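Offene Werkstatt Prommont — Protokoll des Bautreffens vom 25. Juli 2019

Leitung: Khadija Fahmy
Protokoll: Rania Lahlou
Anwesend: 9 Mitglieder, zwei Gäste

TOP 1: Begrüßung und Kasse
Khadija begrüßt alle sehr herzlich, besonders die beiden Gäste, die beim letzten Mal nur kurz hereinschauen konnten und nun hoffentlich öfter kommen. Für den Greiferbau sind noch 267 Euro übrig. Das Protokoll vom Mai wird ohne Änderungen angenommen.

TOP 2: Stand beim Greiferpaar »Skullden«
Beide Handgreifer sind zusammengebaut, und die Freude darüber war groß! Wir haben uns lange über die Gelenke unterhalten — Rania würde die Messingbuchsen gern behalten, weil die Hebel damit schön leicht laufen, und dem schließen sich alle an. An den Backen soll vorerst nichts geändert werden. Als Übungsstück dient weiterhin das weiße Waffeltuch, auch wenn es am Rand schon etwas Fäden zieht.
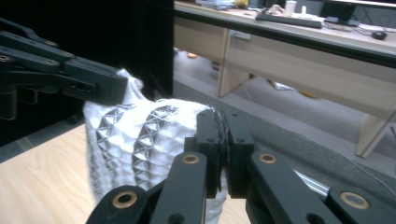

Abb. 1: Skullden am Waffeltuch, Backen geschlossen auf einer Stofffalte.

Diskutiert wurde außerdem, ob wir das Falten gleich zu zweit üben oder erst einmal jeder für sich mit beiden Greifern. Nach einigem Hin und Her (und einer Kanne Tee) einigen wir uns darauf, dass zunächst jeder allein übt.

TOP 3: Material
Bei Bennani werden 17 Ersatzschrauben und ein Satz Backenbeläge bestellt. Khadija übernimmt die Bestellung und fragt nach, ob die Beläge auch etwas weicher zu haben sind.

TOP 4: Verschiedenes
Der Rollwagen »Griteneck« bleibt bis zum nächsten Treffen liegen, das Fahrgestell darf solange im Regal stehen. Bitte die Inbusschlüssel nach Gebrauch zurück in die Schublade legen, der kleinste fehlt schon wieder.

Offen: Wer bringt ein zweites Tuch mit?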